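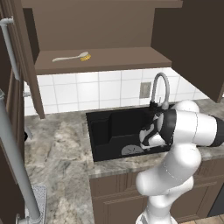 My kitchen robot has now failed to pick up a dish brush 124 times, and I have started taking it personally.

The plan for November was modest. Finish the Kerow controller, get the arm working in the simulated kitchen, then let it near real dishes. The simulated one is nicer than mine, and the cabinets there cost nothing. I called the project Golent, back when I thought it would need a name.

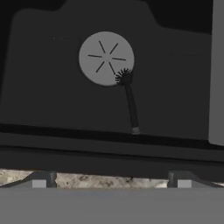
Most of the trouble is the handle. It's thin and dark, and my grasp planner has opinions about thin, dark things. I moved the wrist camera by 13 degrees, which fixed the brush and broke the faucet. Then I moved it back – at 2 a.m., with a sandwich. Next up is a longer run, 1,000 tries overnight, while I do the dishes by hand.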